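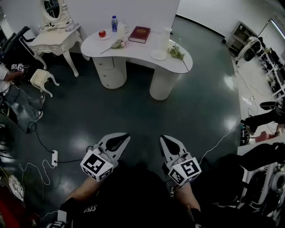
9/23/18. Kidney table, second go at a layout. The Trostau desk is straight and behaves itself; this one curves, so every row I start ends up a fan. Apple on its small plate at the left end, dark red book in the middle, tall white vase toward the right, and the white flowers just lying on the tabletop, which is where flowers go when I can't commit to the vase. Bottle stays behind the apple for now.

Drawers in the left pedestal still want labels — the Bestell ones peeled in December and I have 13 left, all reading SPOONS.

To try next: flowers in vase, carton off the table, round plate back from the front. Ask Pristeck if they'll take the vanity stool.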